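Dremer Shelf Oil, 277 ml

Markico says one can of this will "transform" bare wood. We sell it, and we doubt that. It's oil. It soaks in, and it darkens pine more than the label admits.
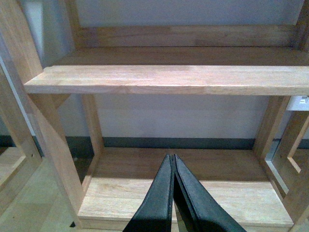 Two thin coats are plenty, whatever the can says about five. Wipe off the extra before it gets tacky. On pale shelving with a straight grain and a matte finish, try the underside first. The "no smell" claim is also generous.

No returns on opened cans.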